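Fendura Home Helpers - Kids' Corner

Why does the bath water go away? All about drains and traps

Jan 7, 2023

You pull the plug. Glug glug glug. Gone. But where? And why doesn't the smell from down there come back up? Good questions. Let's go.

First bit - two sets of pipes

Your house has pipes bringing clean water in. And other pipes taking dirty water out. They never join up. Very important, that.

The clean water pipes are thin, and the water in them gets pushed. That push is called pressure. It's why water can go up to an upstairs bathroom and out of a shower above your head.

The dirty water pipes are fatter. Mostly no push at all. The water just falls, same as a ball rolling down a slide. Gravity does the work. Free of charge!

So waste pipes have to slope. Only a little bit. Too flat and the water sits there and goes yucky. The slope has to carry the lumpy stuff along too - the peas, the bits of rice, the toothpaste blobs.

Second bit - the bend under the sink

Go and look under the bathroom sink. Ask first if there's stuff stored in there, some cleaning things are nasty. See a pipe with a bend in it? Might look like a U, or an S lying about lazily, or a fat plastic pot shaped like a bottle. That's the trap.

What does it trap? Water! Every time you wash your hands, a little bit of water stays behind in the bend. It sits there like a plug. Air can't get past it, so the pong from the drains stays in the drains.

Clever. And no moving parts. Nothing to switch on.

Toilets do the same trick. The water you see in the bottom of the bowl is the top of the trap. Flush, and old water gets shoved round the bend and new water takes its place.

Sometimes a trap dries out. Say there's a shower in the spare room and no one uses it for months. The water slowly turns to vapour and floats off into the air. Then you get a whiff. Fix: run the tap for a bit. Done. 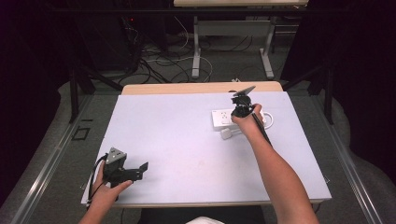 A gripper in the left hand, held low over the white board.

Third bit - the rest of the journey

After the trap the water goes along a waste pipe and into a big upright pipe. Grown-ups call it the soil stack. (No soil in it. Funny name.) It often runs up the outside wall of older houses and sticks out above the roof, open at the top. In newer houses it's usually hidden indoors in a boxed-in corner.

Why open at the top? Because of air. Try this with a drinking straw. Put it in a glass of water, put your finger over the top, lift it out. The water stays in! Take your finger away and it all drops. Pipes are the same. Water needs air coming in behind it or it gets stuck, or worse, sucks the water out of the traps. That's what the glugging noise can be. Air trying to squeeze in wherever it can.

At the bottom of the stack it goes underground. Under the garden or the path, down to the sewer in the street. Then off to a treatment works to be cleaned, and back to a river or the sea. Some houses in the countryside have a tank in the ground instead.

Our office is in Grorkden and the drain from our kitchen runs 228 metres before it gets to the works. We asked. Not far at all! Yours is probaly much longer.

Try it - make your own trap

You need:
a bendy see-through tube, as long as your arm
a jug of water
a washing up bowl
a few drops of food colouring
a grown-up who doesn't mind splashes

Put the bowl on the floor or in the bath. Hold the tube in a U shape with the far end a bit lower, so it bends over and hangs down into the bowl. Pour in coloured water slowly. Stop. See how some stays in the bottom of the U? Now blow gently into one end (clean tube please, and don't drink it). Feel the water pushing back against you? It's doing the job of stopping air.

Pour more in. The old water goes out, new water stays. Just like your sink.

Blow hard and you'll get a wet sock. Up to you.

What blocks a drain?

Hair. Loads of hair. It tangles round itself and catches soap, then the soap catches more hair.

Fat is the other one. Fat from a frying pan is runny when it's hot, so people pour it down the sink. Then it meets a cold pipe and goes hard, like candle wax. Next lot sticks to that. And so on, until there's a hole the size of a pencil for all your washing up water to get through.

Wet wipes too. They look like loo paper but they don't fall apart like loo paper. Test it. Put a sheet of loo paper in one jar of water and a wipe in another, lids on, shake both. Look at the diffrence.

Only three things go down the toilet. Wee, poo and paper. Not goldfish, not cotton buds, not your brother's toy car.

How you can help

Scrape plates into the food bin before they go in the sink.
Lift the hair out of the plughole after a bath. Use a bit of tissue if it makes you feel sick.
Tell someone if the water is going down slowly. Slow now means stuck later.
Don't play with drain unblocker. Ever. It burns skin and eyes.

Questions you sent in

Does water spin the other way in Australia? In a bath, no. It spins whichever way it got nudged, by the shape of the tub or you climbing out. Giant storms do spin the other way, but a bath is too small.

Why is there a hole near the top of the sink? It's the overflow. If you leave the tap on, water goes down that hole before it reaches the floor. It can't keep up with a tap on full blast for ever though, so turn it off!

My ring fell down the plughole, is it gone? Maybe not! Heavy things often sit in the bottom of the trap. Turn off the tap, don't run any more water, and get a grown-up. They can put a bucket underneath and undo the trap.

Can rats come up the toilet? Very, very rare. Next question.

Words to know

Trap - the bend with water in it
Waste pipe - takes used water away
Soil stack - the big upright one
Sewer - the pipe under the street
Overflow - the hole that saves your carpet

More in May, when we do radiators and why you have to let the air out of them. Bring a rag.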